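Subject: Re: [ancient-hist] Diocletian's price edict — where to start?

King-fai Shih wrote:

> I've been asked to give a short talk on the Edict on Maximum Prices and I'm a bit lost. Is it worth reading the price list itself, or just the preface?

Both, King-fai, and do the list first! The preface is splendid, all thunder about greed following the armies around, but the list is where you meet people: barbers, camel drivers, teachers paid by the pupil each month. I lost a whole evening in the boots.
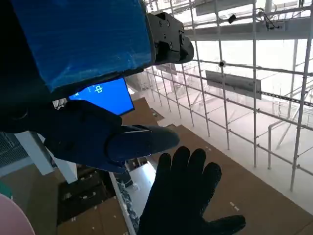
The other lovely thing is how it comes down to us, in broken bits of stone from all over the eastern provinces, some of them found built into later walls. Get hold of an edition that shows which fragment each line comes from — it makes the gaps much easier to follow.

I gave a talk on it to the Horby group last August and took 3 pages of notes, far too many. Wages against the price of wheat would have filled the hour by itself. Happy to send you the handout (it has a typo in the sea freight section, ignore that).

Does anyone else here have a good map of the find spots? Mine is terribly faded.

Yau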